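Two hours inside the Durnberg tie works

Posted December 8, 2022

I own eleven neckties and wear one of them. This makes me a poor choice of guest for the Durnberg open day, but Manon Lavoie had a spare ticket and a car, and I had nothing on except laundry.

Durnberg has been making ties, pocket squares and cummerbunds in the same brick building for long enough that the floor slopes toward the loading door. You sign in at a desk under a portrait of the founder, who is wearing a bow tie and looks as if it was put on him by force. Then you get a sticker with your name on it and are told not to put the sticker on silk. Manon put hers on her scarf before the sentence was over. The scarf was silk.

Our guide was Sixten Åberg, who runs the cutting room and has the calm of a man who works with very large blades. Ties are cut on the bias, he told us, at 45 degrees to the weave, so they hang straight and spring back after you've hauled on them all day. Cut one straight along the grain and it twists like a corkscrew. He had a bad one ready to show us. I recognized it at once as the kind I buy.

The cutters lay out the silk in stacks and work around a cardboard pattern that has gone brown at the edges. On a good day the room gets through enough cloth for 300 ties. In October, when the wedding shops put in their holiday orders, they go higher and stop talking to each other.

Upstairs is where the slip stitch goes in. It's a single loose thread running up the back of the tie, with a little loop left at the end, and I have spent my adult life snipping that loop off because I thought it was a mistake. Bimla Semwal, who was sewing when we came through, took this news badly. She has a needle the length of my hand and she pointed it at me for most of the explanation. The thread lets the tie move when you knot it. Leave the loop alone.

The pocket squares have a corner of their own. The edges are rolled and stitched by hand, and a beginner is allowed 70 practice squares before one goes in a box. Visitors were invited to try rolling an inch of hem. Mine came out looking like a spring roll. A boy of nine or so, at the same table, did a full side and was offered a job.

We also saw the boxing area, where the sets go together: tie, square, cufflinks, tissue, lid. The cufflinks are bought in from Doleck and arrive in trays. Someone asked whether any pair ever ends up with two lefts, and Sixten said cufflinks don't have a left. There was some quiet thinking after that.

Coffee was in the hall, with buns. The coffee was free and tasted of the urn. I had two buns and would have had a third if the founder hadn't been watching.
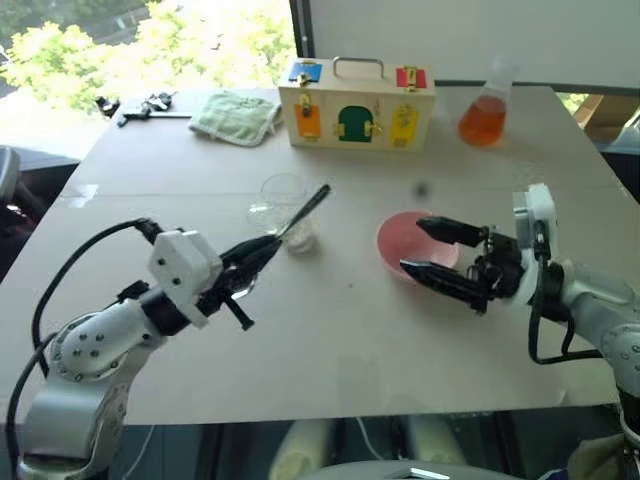

Two robot arms at a big gray table, one of them holding a black spoon.

The tour ends in the shop, as tours do. Seconds are at the back in a wire bin, and worth digging through if you don't mind a stripe that wanders. I bought a dark green tie with a flaw I still haven't found. Manon bought four pocket squares and a cummerbund, and she doesn't own a jacket.

If you're going: parking is behind the building and fills up early. The stairs are steep and there is no elevator. Children are welcome upstairs but have to stay out of the cutting room, and the shop takes cards. Ask for Bimla, and bring a tie with the loop still on it.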